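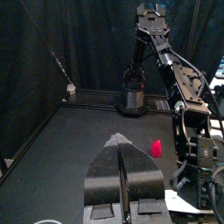

Project report, June 2021
Daniyal Mengal and Rizal Lau

Why we went. Our project is on how robot arms get taught small hand jobs, and the class notes only go so far. Corwood had an open day so we signed up for the demonstration slot. Bus was late, missed the welcome talk.

What we saw. Two arms on one table, black curtains — well, dark ones, one is more of a teal. Each arm is worked seperately. The fingers on the near one are black plastic shells that come together at a blunt point, and the tip is wrapped in a light grey material, kind of wrinkled. Rizal asked about the wrap. They said it's for grip and they change it when it wears down. The black part is pretty scratched up.

The task was small stuff. Pick up, move over, put down. One piece was a red-pink cone sort of thing with a rounded top, easy to spot on the dark grey table. Daniyal thought the rounded top would be the problem. The woman running the demo said no, it's the approach, if the fingers come in crooked they bump the piece before they close.

Numbers they gave us. 338 tries logged on that task before the open day, 271 counted as good. So 80 percent, we worked it out on the bus. A try is thrown out if the piece tips over, even if the arm gets it after. We think thats strict but ok.

Software is called Stiltisen, made in house. We didn't get to see the screen much, too many people in front. The Rahman group next door had a sorting line but it was full by the time we got there.

Problems. Only 2 questions per team. Notes are messy, Rizal's pen died half way. We forgot to ask how long a try takes, which we need for the table in part 4.

Next. Email Corwood about the timing. Compare with the Trultidano readings from class. Build our own finger tips from cardboard and tape and test them on an egg cup — final version due in July.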